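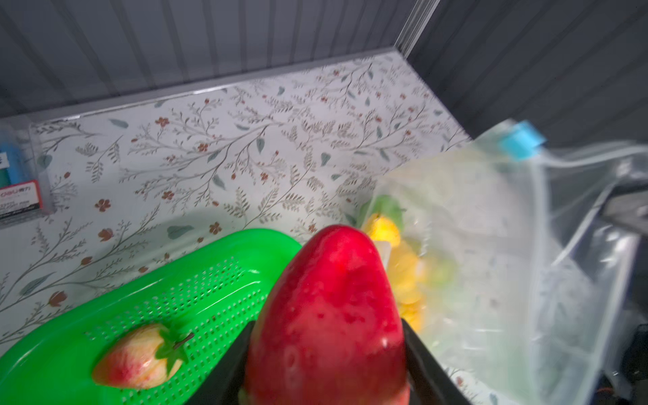 Tsegereda Tekleab
Bench evaluation, Waresthorpe workshop
Notebook, August. Drileck two-arm station with the Wikitz bagging add-on

Picked up at 8:40 where Domingo left off. The quote lands with Espinoza at the end of the month and I still have no number of my own to put next to the vendor's. What they want from us is simple enough: is the bagging add-on worth paying for, or do we buy the bare station and write the motions ourselves.

The sales sheet says "handles mixed produce and flexible packaging out of the box." I have underlined "out of the box" twice. Domingo spent most of yesterday on calibration before the left arm would go to the same place two times running, and the setup guide skips the hand-eye step entirely. It's in a separate PDF that support sends if you ask.

Play food for now, zip-top slider bag, green basket. Real produce only if it gets through this lot. My worry about play food is that it flatters the gripper. A toy pepper doesn't bruise and the weight is nothing. I don't want anyone reading a good pick rate from this week as a good pick rate on tomatoes.

Ran 13 full cycles before lunch. A cycle is basket to bag, bag closed, arms back to home. I counted 10 where all the items ended up in the bag. Closed properly: three. The sheet claims "over 95% task success" and when I asked what counts as success, the reply was "items transferred." So the zipper isn't in their number at all. I'd have liked that in writing before we cleared the bench for this. 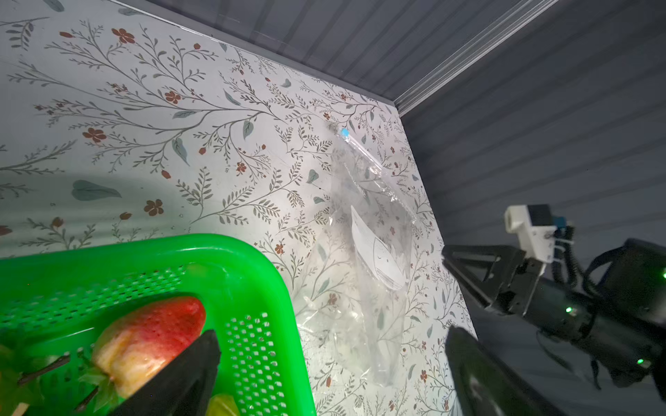 Picking out of the basket is the part I have fewest complaints about. It doesn't panic near the rim, and it will back off and try a second angle if the first close comes up empty. It's slow, though. The controller log has one search at 861 ms before the finger command even goes out, and that was with the item in plain view. Domingo thinks the delay is the license check. I hope he's wrong, but I've pulled the network cable for the afternoon runs to find out.

Things I don't like about the grip:
- Force is set as "soft / normal / firm" with no units anywhere. Asked for units. Got a brochure.
- Same preset is used for the bag film and for the food. Film wants a hard pinch, food doesn't.
- No slip detection. If it drops something it finishes the move with closed fingers and logs a pick.

That last one alone would stop me signing. I found two "picks" in this morning's log where the item was on the counter the whole time.

Note to self: handing off between arms is sold as a feature, but I can't find a setting to force it. The planner decides. Domingo got one handoff by putting the bag way over to one side, and then couldn't repeat it.

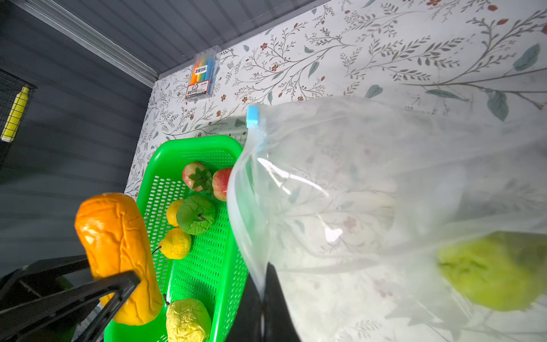
Bag handling, afternoon

Network cable out, delay unchanged, so it isn't the license check. Domingo owes me a coffee.

Holding the bag steady with one arm while the other loads does work, if the bag is already open when you start. Opening it from flat is another matter. Wikitz says this is "supported in the next release," and I've written that down under "doesn't do it." We're buying this release.

Clear film is hard for any camera and I'll be fair about that. The printed pattern on our worktop shows straight through it and can't be helping. Plan is to repeat on a plain gray sheet tomorrow and see if the grasp point stops wandering. If it does, the fault is partly ours. Also a surface requirement they should have told us about.

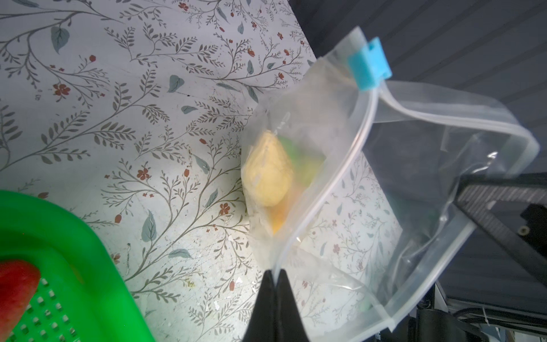
Closing is where I'd push back hardest on the price. The add-on costs extra mainly for the zip, and the routine they shipped reads as if the bag sits flat with its seam straight. It doesn't, once there's food in it. With the fingers pinching the corner and the blue slider way up at the other end of the zipper, the track makes a long curve between them and the mouth gapes wide. Pulling a slider along that needs the second arm to keep tension the whole way, and I see nothing in the routine that does. I'd be happy to be shown otherwise on a call, with their bag or ours.

Where I am at 4:15: station, maybe. Arms are decent, cable routing is tidy, the e-stop behaves. Add-on, no, not at the quoted price and not on their definition of success. Told Domingo the same and he thinks I'm being hard on it. He may have a point about the picking.

To do
- Plain sheet runs, same items, same order
- Ask Wikitz for raw logs behind the 95%
- Gripper force in newtons, or we measure it ourselves with the kitchen scale
- Slip test: drop on purpose, check what the log says
- Draft for Espinoza goes out after the slip test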